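Kitchen & Household > Cleaning and Care
Thread: Smell stuck in the lid of a kid's cup

tuva_k
Posts: 99
The blue lid from my son's cup smells like old milk no matter what I do. It goes through the dishwasher every night on the top rack. The cup itself is fine. Do I toss it or is there a trick?

garside_c
Posts: 3,024
It's the spout. Milk dries up in there and the dishwasher spray doesn't reach it. Soak the lid in warm water and baking soda for 20 minutes, then run a small bottle brush through the hole from both sides.

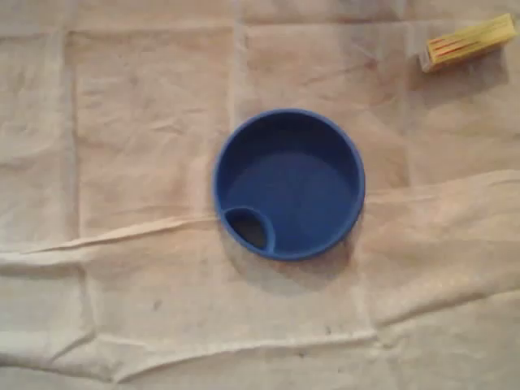 After that I leave it out on a cloth overnight. Don't put it back on the cup until morning or the smell comes right back.

Mattes E.
Posts: 20
I'd skip the baking soda. White vinegar and water, half and half, did more for ours. Also check if your lid has a valve that pulls out. Ours did and I went a year without knowing.

garside_c
Vinegar works but then the lid smells like vinegar for two days, and my daughter wouldn't drink from it. Agree on the valve.

halvard_s
Posts: 3,072
Toss it. A new lid costs less than the time you're spending on this.

tuva_k
They don't sell the lid alone, I looked. No valve on mine that I can find – just the hole. Trying the baking soda tonight.

Mattes E.
Use a pipe cleaner if the brush is too thick.

tuva_k
Brush fit fine. Better this morning, still a little milky near the rim. Doing one more soak.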